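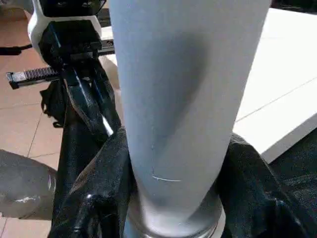 ポルヴァル(Poruvar)は、スタント社(Sutanto)が開発した港町復興もののオンラインゲームで、難破船から引き揚げたガラクタを直して、住民に配って、町をにぎやかにしていくのが主な目的です。戦闘もあるにはあるんですが、私のまわりのプレイヤーはみんな荷揚げ場に入りびたっています(私もです)。引き揚げ品には「表面」という項目があって、色や形とは別に傷のつき方まで一点ずつ決まるんですよね。写真の青灰色の筒でいうと、下のほうに細い白い傷が曲がって走っていて、左の端がぴょんと上に跳ねているでしょう。ゲームの中ではああいう傷を「鉤傷」と呼んで、磨けば消せるし、残しておけば古物好きの住民に高く売れます。私は絶対に残す派!

名前の読み方

日本語圏では「ポルヴァル」と「ポルバル」が半々くらいで混ざっています。ゲーム内の表記はアルファベットのままなので、どちらでも通じます。この記事では前者にそろえました。略称は「ポル」。たまに「港」とだけ呼ぶ人もいて、交易の話をしているときはかなり紛らわしいです。

舞台

物語は架空の暦で1831年、大嵐のあとの港町ジャラーポート(Jalarport)から始まります。プレイヤーは流れ着いた修理工で、最初に持っているのは金づちとランタンだけ。町は低地と崖上に分かれていて、低地には荷揚げ場、市場、修理小屋、崖上には灯台と古い劇場があります。崖上へ行く昇降機は序盤では壊れたままで、直すには歯車が必要なのに、その歯車がなかなか揚がってこないんです。私はここで丸二晩足止めを食らいました。あとで知ったのですが、市場の裏口にいる魚屋の娘に灯油を渡すと歯車と交換してくれます。これから始める人はぜひ先に行ってください。

海の向こうには交易先としてトロストン(Trostton)という町があります。行けるようになるのは中盤以降で、あちらは工業の町なので部品が安く、食べ物が高い。ジャラーポートの燻製を積んで行って、ネジと塗料を積んで帰るのが基本の商売になります。往復の途中で嵐に遭うと積み荷が減るため、欲張って満載にすると泣きを見ます。

引き揚げと鑑定

品物の種類は、現行版の図鑑で2152種。網を下ろして、待って、揚げる。操作はこれだけなのに、揚がるまでの間がとにかくいいんですよ、海鳥の声と滑車のきしむ音しかしなくて。潮の満ち引きで獲物が変わり、引き潮では食器や工具、満ち潮では家具や船の部材が出やすくなっています。

揚げた品は泥だらけの状態で届きます。水桶で洗うと色が見え、布で拭くと傷が見え、そのあと鑑定台に置いて名前が確定します。順番を飛ばして鑑定することもできますが、値段が低めに付きます。初心者のうちは鑑定料が痛いので、安い食器類は洗うだけで売ってしまっても困りません。

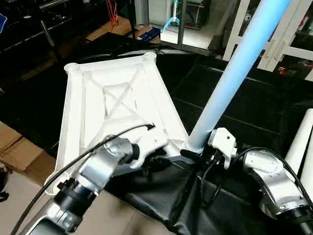
修理のうち、好き嫌いがいちばん分かれるのが家具の組み立てです。部品を画面の中で自由に回して、受け口に差し込み、最後に締める。机や椅子はまず裏返すのがコツで、立てたまま脚をつけようとすると天板がずれて最初からやり直しになります。写真の白いプラスチックの天板も裏を上にして置いてあって、四隅に丸い受け口があり、そのうち一つから長い筒が斜めに伸びていますよね。まさにあの向きです。裏側に細い筋がX字に交差しているところも、ゲームで言う「筋交い付き」の天板にそっくりで、この種類は重い物を載せても傷みにくく設定されています。食堂に置くなら断然こっちをおすすめします。

締める工程ではボタンの長押しの加減が問われます。足りないとぐらつき、やりすぎると受け口が割れて、部品をもう一つ探すはめに。コントローラーの振動が一瞬止まるところが離しどきです。振動を切って遊んでいる人は音で判断するしかなく、私の耳では成功率がひどいものでした。設定画面の「補助表示」を入れると受け口の縁が光るようになるので、意地を張らずに使ってしまいましょう。

住民と依頼

住民にはそれぞれ好みがあり、気に入った品を渡すと親しさが上がります。灯台守は金物、仕立屋は鏡とボタン、劇場の支配人はとにかく大きい物。親しさが最高になると住民の家に入れるようになって、自分が渡した品がちゃんと棚に飾ってあるんです。初めて見たときはちょっと泣きました。

依頼は掲示板に朝と夕方の二回張り出されます。朝は修理、夕方は配達が多めです。期限切れになっても怒られたりはせず、紙がそっとはがされるだけなので、のんびり遊びたい人にも向いていると思います。

開発

企画とディレクションを担当したのはナレンドラ・ナウティヤル(Narendra Nautiyal)です。開発日誌によると、最初の案は海戦が中心で、引き揚げは弾薬を補充するためのおまけだったとのこと。ところが試作版を触った社内の人たちが船を出さずに網ばかり下ろしていたため、途中で主従がひっくり返ったそうです。大砲の照準画面が今も灯台の望遠鏡に流用されているのは、その頃の名残です。

音楽は控えめで、低地では手回しオルガン、崖上では弦楽器が流れます。雨の日だけ両方が遠くから重なって聞こえる場所が昇降機の途中にあって、私はそこで止まるのが好きです。止まると後ろに並んだ住民が咳払いをします。

更新と催し

9月には毎年「大潮祭」が開かれ、期間中は夜でも荷揚げ場が使えます。限定品は提灯と仮面が中心で、取り逃しても翌年の祭でまた揚がるようになっています。昨年の祭からは、二人で一つの網を引く協力作業も加わりました。息を合わせてボタンを押すだけなのに、通話しながらやると妙に盛り上がります。

評価

直す手ざわりと音の良さをほめる声が多い一方、持ち物の枠が狭いという不満は発売当初からずっと続いています。倉庫の増築には塗料が大量に必要で、トロストンとの交易が軌道に乗るまでは本当に苦しいです。戦闘については、私はほとんどやっていないので詳しく書けません。沖の海賊船に強い人がいたら、この項目に加筆をお願いします。

関連項目

ジャラーポートの住民一覧
引き揚げ品図鑑(食器・工具)
引き揚げ品図鑑(家具・船材)
大潮祭の限定品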